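Flultau ケーブル用識別ラベルセット 163枚入り
販売元:Zomeck 設計:Stüber

商品について

Flultauは、配線の両端に巻いて使う布基材の識別ラベルです。機器の裏側や配線盤のまわりで、どの線がどこから来ているかを読み取れるようにするためのもので、手書きにも熱転写式のラベルプリンターにも対応します。印字面は白、巻き付け部分は透明で、書いた文字の上に透明部分を重ねて巻くと、そのまま文字の保護層になります。

設計はDörte Stüberによるものです。劇場の音響配線を長く担当していた人で、初版のラベルは自分の持ち場で使うために切り出したものでした。当時のラベルは紙基材で、冬の乾燥した時期に端が浮きやすく、現行品では糊と基材の両方が変わっています。寸法の考え方は初版から引き継いでおり、印字面の縦横比も同じです。

セットの内容

ラベルは小、中、大の3サイズで、合計163枚です。内訳は小が58枚、中が65枚、大が40枚になります。台紙はA5判で、ミシン目で1列ずつ切り離せます。切り離した列は付属のカードホルダーに差し込めるため、脚立の上や床下など、台紙を広げにくい場所でも片手で取り出せます。

このほかに、油性の細字ペンが1本、線番表の用紙、貼り付け手順を書いた折りたたみの説明書が入っています。線番表の用紙は販売ページから同じものをダウンロードできます。ペンは市販の油性ペンで代用できますが、水性ペンとゲルインクのペンは透明部分を重ねたときに文字がにじむため使えません。

サイズの選び方

小は細い信号線とLANケーブル向けです。中はマイクケーブルや一般的な電源コード、大は束ねた配線やマルチケーブルに使います。大の全長は107ミリで、巻き付け部分が印字面を一周以上覆う太さまでが使用範囲です。一周に届かない場合は端が外気に触れたままになり、剥がれの原因になります。迷ったときは大きいほうを選び、余った透明部分をそのまま巻き重ねてください。巻き重ねによる厚みは、コネクターの抜き差しに影響しない程度です。

コネクターの根元から指2本分ほど離した位置が標準の貼り付け位置です。根元に近すぎると、抜くときに指がラベルにかかります。遠すぎると、束ねたときに隣の線に隠れて読めなくなります。

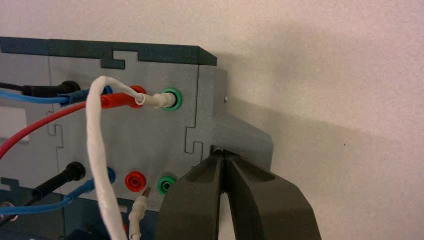 ジグソー形の継ぎ目で組まれた灰色のパネル。右側に斜めの側面ブラケットが付く。

線番の付け方

説明書では、行き先を先に、番号を後に書く方法をすすめています。たとえば舞台袖から調整室へ向かう線なら、調整室側の端にも舞台袖側の端にも同じ線番を書き、その下の行に「相手側」の場所を小さく書き添えます。両端で下の行だけが違うことになります。中サイズの印字面には2行、大サイズには3行まで無理なく入ります。

連番だけで管理している現場では、途中で線を足したときに枝番が増えていきます。枝番は1段までにとどめ、2段目が必要になった時点でその系統だけ番号を振り直すのが、あとの手間が少ない方法です。振り直した場合は、古いラベルを残さずに剥がしてください。古い番号と新しい番号が同じ線に並んでいると、線番表のどちらの版を見ればよいのか分からなくなります。

線番表には、変更した日付と変更した人の名前を書く欄があります。表の保管場所は、配線盤の扉の内側か、機器ラックの側面が適しています。

貼り付けの手順

1. ケーブルの表面を乾いた布で拭きます。油分が残っている場合は無水エタノールを使い、乾くまで待ちます。
2. 台紙からラベルを剥がす前に文字を書きます。
3. インクが乾いたら、印字面の端をケーブルに対して平行に当てます。
4. 印字面を指の腹で押さえながら、透明部分を引っ張らずに巻きます。
5. 巻き終わりを10秒ほど押さえます。

貼り直しは、貼ってから数分以内であれば可能です。翌日以降に剥がすと、被覆の種類によっては糊が薄く残ります。残った糊は同じ布に無水エタノールを含ませて拭き取れますが、印刷のある被覆では印刷も薄くなることがあるため、目立たない場所で試してください。

使用できない場所

屋外の直射日光が当たる場所、常に水がかかる場所、暖房機器の吹き出し口の近くには向きません。屋外用には、同じ寸法で基材の異なるSenskaを用意しています。Senskaは熱転写式プリンター専用で、手書きには対応していません。FlultauとSenskaは台紙の寸法が共通のため、カードホルダーはそのまま使えます。

シリコーン被覆のケーブルには、どちらのラベルも十分に接着しません。シリコーン被覆の線には、結束バンド型の札をお使いください。当店では取り扱っていません。

プリンターでの印字

テンプレートは各サイズごとに1枚ずつ用意してあります。余白はラベルの内側に収まるように設定済みなので、印刷時の倍率は変更しないでください。最初の1列が斜めに送られることがあります。その場合は台紙の先端を指で軽く反らせてから差し込みます。インクジェットプリンターとレーザープリンターには対応していません。レーザープリンターでは、定着時の熱で透明部分が縮みます。

保管

未使用の台紙は袋に戻し、平らな場所に置いてください。立てて保管すると、下側の列から糊が少しずつ台紙の外へにじみ、隣の台紙に付くことがあります。開封後の使用期限は2年、未開封の場合は3年です。期限は袋の裏面に印字してあります。

仕様

品名:Flultau ケーブル用識別ラベルセット
枚数:163枚(小58、中65、大40)
大サイズ全長:107ミリ
基材:布(印字面)、透明フィルム(巻き付け部分)
糊:アクリル系
筆記具:油性ペン、熱転写式ラベルプリンター
付属品:油性細字ペン、カードホルダー、線番表用紙、説明書

よくあるお問い合わせ

色付きのものはありますか。
印字面は白のみです。色分けをする場合は、巻く前に印字面の端へ油性の色ペンで線を引いてください。線は透明部分で覆われます。

1サイズだけ買えますか。
中サイズのみ、補充用の台紙を単品で販売しています。小と大の単品販売は準備中です。

旧版の台紙が残っています。混ぜて使えますか。
10月より前に出荷した台紙は糊の種類が異なりますが、同じ配線に混在しても問題ありません。カードホルダーは旧版の台紙にも使えます。

ご注文について

在庫がある場合は、ご注文の翌営業日に発送します。複数の現場へ分けて送る場合は、備考欄に送り先ごとの数量をお書きください。台紙の端に折れがあるものは交換しますので、開封前にご連絡をお願いします。文字を書いたあとのラベルは交換の対象になりません。

年末の受注は2025年12月20日で締め切ります。以降のご注文は、年明けの営業開始後に受付順で発送します。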